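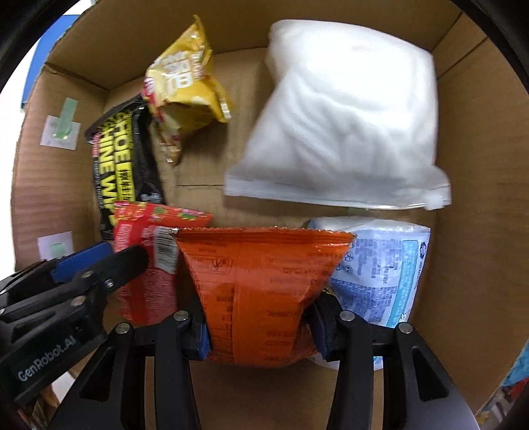 The Pillateck pad kit covers everything that wears on a pair of hand-held two-finger grippers: finger pads, pivot pins, fasteners and a small tube of grease. Pads go first, as you'd expect, and they go fastest on glossy wrapping. Crimped snack packets, soft packs and wipes are all slippery and all a slightly different shape, so the blue pad at the fingertip has to do the gripping while the black linkages keep the two sides closing evenly. When a pad is fresh, an orange packet like this one can be held from both sides with its top seal still nearly straight across. Lovely to use!

What's in the bag
8 blue finger pads, self-adhesive
Pivot pins and fasteners for one pair
Cleaning cloth
Grease, 40 ml
Part number 501

Fitting
Peel the old pad from the tip end and wipe the finger until the cloth comes away clean. Press the new one on firmly and leave it overnight – the glue really does need it. Check the pivot pins while you're there. If a finger rocks sideways when you wiggle it, change both pins on that side and put a dab of grease on each, no more.

Mariama Ametepe looks after the packing bench at our Irton workshop and swaps pads every Thursday before the first shift. She gets around 224 hours from a set, and she has kept the same linkages going all year with nothing more than this kit (we're delighted with that).

Fits the Voltik hand tool and the older Engelhardt fingers. For Engelhardt, trim the pad to the line marked on the backing.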